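Week six of the sorting cell

12 May 2022

The handover log for the sorting cell at Tallcombe now runs to 20 pages, most of them in Margus Vītola's handwriting. I spent Monday typing it up. The entries fall into two groups: stops the robot caused, and stops we caused by putting something where it did not expect it.

The second group is longer. Before the cell, a basket went wherever there was room on the table, and whoever picked it up next dealt with it. Now placement matters. Bảo Ngô wrote a one-page procedure for it, and the morning crew follows it closely. The evening crew follows it when Bảo is in the building.

Staffing on the line has not changed. There were eight of us in August and there are eight now, but the hours are spent differently. Lụa Phí used to sort for a full shift. She now sorts for half of one and spends the rest clearing faults, resetting the arm and writing up what happened. Her pay grade still says sorter. I have raised this with Halvorsen twice and the answer both times was that grades are reviewed annually.

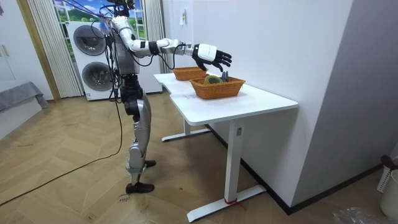

Cycle time is the figure management asks for, and it is the least useful one we have. A good hand sorter is faster on mixed items and will be for a while. What the cell gives us is a steady rate late in the shift, when people slow down and start dropping things. Ngọc Tiêu plotted both by hour, and the lines cross after the second break.

Training is the weak point. Bredus supplied a manual that covers startup, shutdown and emergency stop, with 2 pages on recovery from a failed grasp. Failed grasps are most of the job. Margus learned maintenance on conveyor equipment built in 1980 — all relays, all visible — and he finds it hard to work on something when the fault is a line in a log file. He asked for a course and has been given a login.

Open items for next week: a second reset key, a revised fault code sheet, and a decision on who signs the log when the shift lead is out.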